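Messy desks make better teachers

Posted in Opinion
By Huguette Rey

I have spent most of my working life around people who collect things for a living: field recordings, soil cores, dialect words. For the past while I've been collecting demonstrations, short stretches of a robot arm and hand being guided through some ordinary job so that a learning system can have a go at it later. I love it more than any of the others! And I've come to hold one opinion about it strongly enough to write it down, which is that we should stop tidying up first.

When our group at Lollance began, we did what everybody does. We cleared the desk, wiped it, put a single object in the centre and recorded somebody guiding the hand to it. Then we did it again. By the end of that first stretch we had 586 demonstrations, every one of them neat as a pin, and I was terribly proud. Romain Gaillard trained a policy on the lot and it reached for the object beautifully. Then he put his keys down on the same desk, off to one side and well out of the way, and the hand wandered off toward nothing in particular and stopped.

There was nothing wrong with the learning. It had learned precisely what we showed it, a world containing one desk and one thing. Nobody I know lives in that world. I have a desk at home and I couldn't tell you what colour it is under the paperwork.

So now I argue (at meetings, in the lunch queue, to my patient sister) for recording in places where people are working. Leave the cables where they run. Leave the paper. If someone is sitting there, let them go on sitting there, provided they're happy with it and have had the safety talk. A hand that is going to be useful near people ought to have seen forearms and mugs and coat sleeves by the thousand before it ever moves by its own judgement.

The usual objection comes from people I respect. Guilan Yan put it to me best: if everything varies at once, you can't tell what a failure is a failure of. Fair enough. With a clean desk you can change one thing and see what breaks. I'd keep clean desks for testing, gladly, and I'd keep a few for the very first week of a new task, when the operator is still working out where to put their elbows. My quarrel is with making them the whole diet.

There is a second objection that I take less seriously, the one about quality. "Messy" gets used as though it meant "careless." A careless demonstration is one where the operator hesitates for no reason, or grabs at a thing twice and leaves both grabs in under the label of one, or forgets to say which task it was. I throw those out without a pang. A cluttered demonstration can be as careful as you like. In fact I find operators concentrate harder when there is something to steer around. Mikkel Østergaard, who has the steadiest hands I've ever worked with, got visibly bored on the bare desk and was a joy to watch on the crowded one.

And the mistakes! We used to bin any recording where the fingers missed. Then we began keeping the ones where the operator misses, notices, backs off and tries from a better angle, and those turned out to be some of my favourites to label. You watch a person solve a tiny problem in the space of a breath. A system that has only been shown first-time successes has no idea what to do a centimetre to the left of one. Show it the recovery as well. We now ask each operator for 3 of these in every batch of 20, done on purpose if they don't come up naturally, and there's a real craft to missing convincingly.

What I'd most like to see change is the labelling. We write "pick up object, place in tray" and leave it at that, when the interesting part is everything the operator chose to leave alone. They went over the cable. They waited for somebody's arm to move. They came in from the side with the fingers up and turned at the last moment. None of that reaches the label, and the poor annotator at the other end has to guess whether it was a decision or a wobble. At Lollance we've added one free line per recording, in the operator's own words, typed straight afterward. Some are wonderful. "Didn't like the look of that angle." "Went the long way, he was writing." I'd rather have that line than another camera.

It costs more, I won't pretend otherwise. A lived-in desk is never the same in the afternoon as it was in the morning, so you can't reset it and you can't repeat it. Recordings take longer to check. People have to be asked every time whether they mind being there, and some days they do mind, and then you pack up and go find another desk. I think it's worth every minute. The variety we used to try to manufacture, with printed backgrounds and a box of random household objects from the discount store, was sitting in the next room all along with its phone on charge.

Come and see a session if you're ever nearby. Bring something to put on the desk.

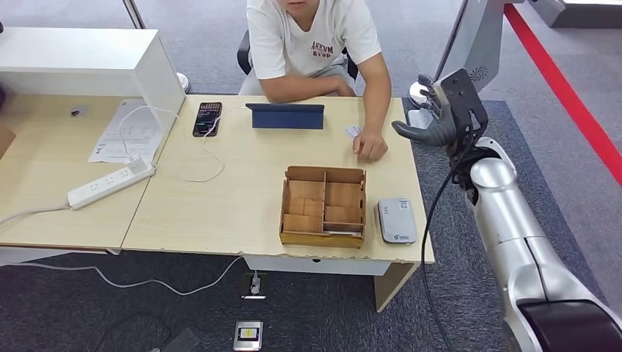
Solange Lefèvre
I agree about the recoveries and I'd go further, but I'm not sold on asking for deliberate misses. Ours looked staged, and the policy picked up a little fake stumble before nearly every grasp. We dropped them and just recorded longer sessions until the real ones came along. Very keen on the free line, though. Do you let operators go back and edit it later, or is it locked once they've typed it?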